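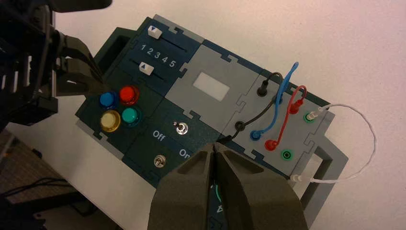

Task board with the wrist camera of one arm, the second arm at upper left.

Tindivlow manipulation group, minutes, November

1. Previous minutes. Approved, after "breakthrough" was changed to "result."

2. Pluresel, grasp-free pretraining. Rosimeire Macedo presented. The method trains on wrist-camera clips only and ignores joint readings until the last stage. The training set now stands at 3,315 clips, of which 2,325 survived cleaning. The rest were removed for reasons that took up most of the discussion and are in Rosimeire's notes, at length.

Main result: on buttons, Pluresel beats the Ojo baseline with nearly 2,000 clips, and adding the remainder changes very little. Sliders still favor Ojo. The group admired the button plot for some time and the slider plot rather less.

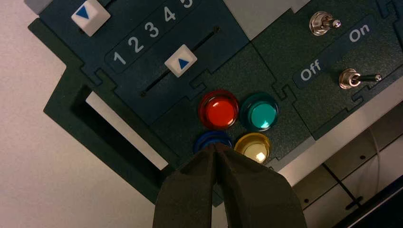

Rosimeire thinks the gap comes from the fingers covering the target at the moment of contact, so the policy is asked to press a thing it can no longer see. She proposes giving it a short memory, 7 past views. It was asked whether this was the same memory dropped in the spring. It is, with a new name (Zumell).

Agreed: rerun sliders with Zumell on and off, same seeds, board turned to a new angle for each block. Toggles wait until sliders are settled.

3. Paper title. Deferred again.

4. Any other business. Whoever borrowed the hex keys is invited to reflect.

Meeting closed at 4:40 p.m.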